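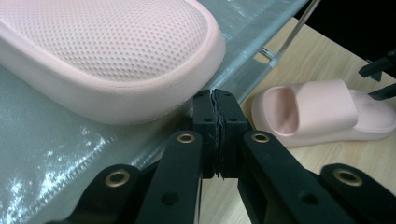
Laying vinyl plank over old particleboard, yes or no?

marri_flat
Posted Oct 4, 2022

Got the keys to a unit in Nevirville in July and the carpet finally came up last week. Under it is yellow tongue in the bedrooms and what I think is older particleboard in the lounge. The lounge has a hump along one join, 3 mm at the worst spot with a straight edge across it. I want to put click vinyl down myself. Do I sand the hump, or pull the sheet and start again? Budget is $2000 for the lot including skirting.

dunny_brush
Sand it. Belt sander, 40 grit, dust mask, windows open. Check for staples and punch any nails first or you will go through belts like nothing. I did the same in a weatherboard place and it has been down 8 years.

Toltitz_Tiler
Depends why it's humped. If the board has swollen at the join, water has been in there at some stage. Sanding swollen particleboard gives you a flat surface on a weak board. Push a screwdriver into it. If it goes in easily, cut that section out.

marri_flat
Screwdriver goes in a bit near the sliding door, not elsewhere. Door track looks original.

Toltitz_Tiler
Then the door is your problem. Fix the track before you spend a cent on flooring.

kelpie11
Disagree with doing vinyl at all. If you have timber under the particleboard, look at that before you cover it up. We were told ours was rubbish and it came up well with a sand and a water-based satin.

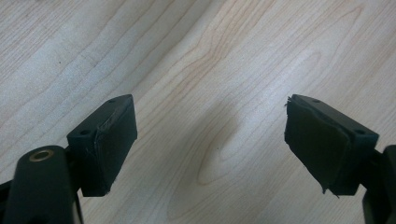 Pale blond, with the grain still showing.

dunny_brush
There won't be timber under yellow tongue. It goes straight on the joists.

kelpie11
In the bedrooms, sure. OP said the lounge was older. Worth lifting a corner.

marri_flat
Lifted a corner at the wardrobe end. Joists and dirt. No boards, sorry kelpie.

kelpie11
Fair enough. Vinyl it is.

Toltitz_Tiler
While you have it open, have a look at the stumps and see if there's any airflow under there. The vents on those units get buried when people build up garden beds.

marri_flat
Two vents on the lounge side are behind mulch. Will dig them out on the weekend. What about underlay? The shop in Dirkstead wants to sell me foam for the whole place, but the plank I like already has a backing.
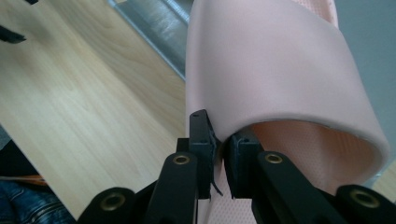 Re: Underlay

dunny_brush
Don't double up. Attached backing plus soft foam means the click joints flex and eventually snap. Read the install sheet, it will say.

palumbo_rd
I put extra foam under mine and it's fine. Quieter too, and there's someone living below us.

dunny_brush
How long has it been down?

palumbo_rd
11 months.

dunny_brush
Give it a couple of summers. And if there's a warranty you've probably lost it.

marri_flat
Install sheet says no additional underlay. Going without. Door bloke is coming to quote on the track, and I'll cut out the soft section once that's done.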